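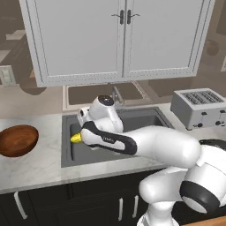 Give it five years and none of us will wash up again, or so our second marker told us when we handed in the proposal. She had seen the clips. We had seen them too, and they were the reason we picked the topic. After a term of work on it we would like to put in a word for the sponge and the pair of hands.

Can a machine clear up a kitchen yet?
Project report, Household Machines module, Burkwood College

1. What we set out to do

Our question was plain: could a robot arm with an ordinary gripper do the small jobs that make up clearing a kitchen, without a person stepping in? We left out cooking, and we left out anything with a knife. We also left out floors, because machines that do floors are already in the shops and a floor is an easy case. It is flat and it stays where it is.

All our tests were run in simulation. The kitchen was a computer model with a sink, worktop, cupboards and a few loose things lying about, such as a wooden bowl and a small yellow object that had to be moved at the sink. We used a practice package called Relance, which the college already had, and a control program called Heris, which had been trained on recordings of people steering an arm by hand. We did not write either of them. Our part was choosing the jobs, running them, and judging the results.

2. Why we were doubtful from the start

Before any testing we watched a lot of promotional films. Most were short. Many had been speeded up, which was usually admitted in small print, and almost all of them showed one go at one job. A film of one good go tells you that the thing can be done. It does not tell you how often, and how often is the whole question when the thing being held is your plate.

We also noticed how tidy the kitchens were. The worktops had three or four objects on them, well spaced. None of us lives in a house like that. In a shared student kitchen the pan is in the sink, the plates are in the pan, and the forks are somewhere under the water.

3. The jobs

We settled on 6 jobs:

Pick a small object out of the sink and put it on the worktop.
Put a small object from the worktop into the sink.
Move a bowl from one side of the worktop to the other.
Turn the tap on and off.
Open a cupboard door.
Close the same door.

Each was tried 26 times, which makes 156 runs. Between runs we shifted the loose things a little, never by more than a hand's width. A run passed if the job was finished within 60 seconds and nothing had been knocked over. Where we disagreed about a pass, two of us watched it again separately. If we still disagreed it went down as a fail. We know that is strict, but a person paying for such a machine would be at least as strict.

4. What we found

Moving the small object came out best. When it lay in the open the arm generally went straight to it, took hold and let go in a sensible place. It was slow. Most of us could have done it in the time the arm spent lining itself up, and one member of the group did in fact do the washing up at home with a stopwatch running and refused to take part in any further comparison.

Things got worse close to the walls of the sink. The hand needs room on both sides of whatever it is picking up, and a sink is a box with steep sides. If the object lay against a side, the gripper came down on the rim or pinched at nothing. Sometimes it then carried on with the rest of the job, travelling across to the worktop and carefully opening its fingers over an empty spot. We found this the most telling failure of all. A person notices at once that their hand is empty.

The bowl was harder than we had guessed. A bowl has to be gripped by the edge, and a small error tips it. In the runs where it was already lying at an angle, the program seemed to treat it as if it were flat.

The tap gave mixed results, on better than off. Closing the cupboard was fine, as a closed door is what you get by pushing in nearly any direction. Opening it was poor. The fingers would find the handle, slip, and try again at exactly the same height.

We are not printing a league table of scores. Our marking rules changed slightly after the first batch, when we tightened what counted as knocked over, and the early figures for jobs 3 and 5 are not fair to set beside the rest. The run sheets are in the appendix with the change marked.

5. What simulation hides

Our results probably flatter the machine. In our model there was no washing-up liquid and no grease, nothing could chip, and a dropped thing could be put back with a key press. We had one lighting set-up throughout. Real kitchens have steam, low sun through the window and a cat.

There is an argument the other way, and it should be given its due. The simulated fingers may slip more readily than real rubber ones would, and some of our cupboard failures could be down to that. We asked for time on the arm in the Nyaga workshop to check, but it was booked until after our hand-in.

6. Shop-floor work

Our proposal promised a comparison with shelf stacking. We only managed a reading exercise, so we will keep it short. Shelves look more hopeful than sinks. The goods are boxed, the shelf is at a known height, and someone can rearrange the whole shop to suit the machine if the sums add up. Few households will rebuild a kitchen so that an arm can reach the tap. We would still want to see figures for a full shift, including the time staff spend putting things right.

7. Our answer

For single moves with one object in clear view, sometimes. For clearing up a kitchen, no. The jobs we tested are small pieces of the chore, and even if each one worked nine times in ten, a sinkful of them in a row would nearly always go wrong somewhere. Then a person has to come back into the room, and might as well have stayed.

If another group takes this on in October, we suggest dropping the cupboard and spending the time on a crowded sink, with at least 2 objects touching. Fix the marking rules before the first run and ask for the workshop early.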